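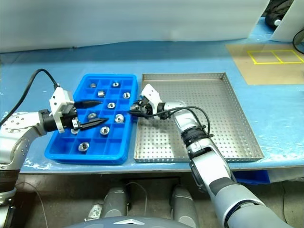 Fig. 4. Two-arm cell with compartment tray and perforated tray in place.

Support > Manuals > Two-Arm Cells > Section 7: Good Practice for Small-Part Picking
Kocsis Automation documentation, 6 Aug 2024

7. SHARED-TRAY WORK

Two arms over one tray is our favorite thing to set up, and with a few house rules it goes beautifully. The rules below apply to every Zaltberg cell and come on top of the safety rules for your own site — read those first.

7.1 Before you start

1. Walk the whole cell. Look at the table, the floor under it and the space behind it.
2. Place the compartment tray where both arms can reach it without stretching. Put the receiving tray right beside it.
3. Smooth the table cover under both trays. A wrinkle can tip a tray just enough to spoil a pick.
4. Move each wrist slowly through its full turn and watch the cable loop. It should never go tight.
5. Set the speed limit to 80 mm per second for the first run. You'll be tempted to go faster. Wait!

CAUTION: Agree with everyone present on who holds the stop button. Anyone near the table must be told before the arms are powered.

6. Open both grippers fully and bring them above the tray, one at a time.
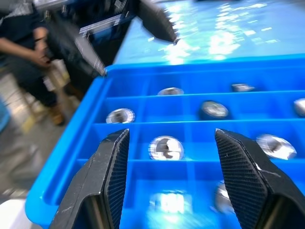
7. Check the finger pads. Wipe off dust and specks with a dry cloth, and log any wear you find. Replace pads after 2,000 cycles, or sooner if parts start to slip.

7.2 Sharing the space

Only one arm may be inside the rim of the tray while it is closing on a part. The other one holds at its wait point. In the Grunine controller this is called a zone lock, and it's switched on by default. Please leave it on, even for a quick test.

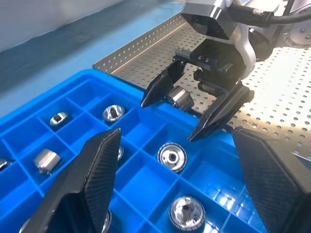

Zone locks work best when the pick order is planned around how the parts lie. Sort the list by position first, then by reach, and give the far cells to the arm that comes in from that side. A part on its side, like the hexagonal one near the far edge of the tray, needs its own grip setting, so don't lump it in with parts that lie flat. Teach both cases and save them under separate names.

NOTE: Shiny metal can fool the wrist camera. If picks miss, dim the lamps a step and repeat setting 706 (exposure check) before you touch anything else.

7.3 Keeping records

Write down every stop, even the tiny ones. After roughly 400 picks you'll have a really useful picture of your cell, and it's great fun to see which compartments cause the trouble. Bring your log to the Proltberg users' meeting in September if you can make it.

Questions about this section: Kocsis documentation desk | © Kocsis Automation | Back to top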